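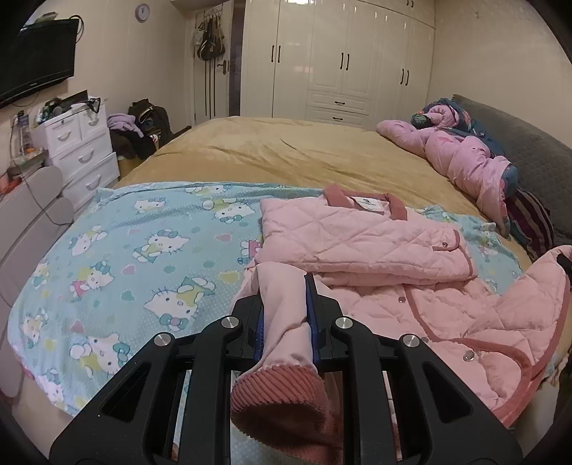 Clulwood Kids' Swap — Your Questions

I get the same handful of emails before every swap, so I finally sat down and typed out my answers. Last updated 2025-05-12.

What is this, exactly?

It's a clothing swap for families, held twice a year in the old Babić bakery building in Clulwood. You bring the stuff your kids have outgrown, you take home stuff that fits them now, and no money changes hands. I started it when my own two shot up over one summer and I couldn't face buying everything again!

When's the next one?

November. I'll post the exact date on this page as soon as the building confirms it. Please don't go by the date on the old flyer at the library, I keep meaning to take that down.

Do I have to bring something to take something?

Nope. We had 3,038 pieces come in last time and about 1,000 of them were still on the tables when we closed up. Take what you need.

What sizes do you take?

Newborn up to kids' 14. We're always swimming in baby clothes and always short on anything over size 8, so if you've got big-kid jeans hiding in a closet, I'd love to see them.

Do winter coats count?

Yes, please, even in spring. Coats and snow pants go faster than anything else. Check the pockets before you bring them (I've found house keys, twice) and do up the snaps and zippers so the sleeves don't get tangled in the bins.

How clean is clean?

Washed since the last time it was worn. A faded knee or a little pilling is fine. Big stains, broken zippers and missing buttons should stay home, or go in the rag bin by the side door.

How should I wash a puffy or quilted jacket?

Read the tag first. If it says machine wash, I do mine on cold and gentle, then dry on low with a couple of clean tennis balls — they knock the clumps out of the filling. It can take two rounds in the dryer. Skip the fabric softener.

Do you take shoes?

Shoes and boots, yes, if the soles have some life left. Tie the pair together. No used underwear or socks, and no car seats or helmets.

Can I drop off early?

You can, at the Clulow Street door, the evening before. Paper bags or boxes with the size written on the outside are the best thing you can do for me.

Is there a limit on how much I can take?

One big grocery bag per child for the first hour, then it's open. We have room for 115 families in that first hour, so sign up on the Stellodix page if you want a spot. After that just walk in.

Can my kids come?

Sure! There's a corner with books and a rug. It does get crowded near the coats, so I'd leave the stroller by the entrance if you can manage without it.

What happens to the leftovers?

Coats go to the school clothing closet and the rest goes to the thrift store across the river. Any toys that snuck in come home with me, much to my husband's annoyance.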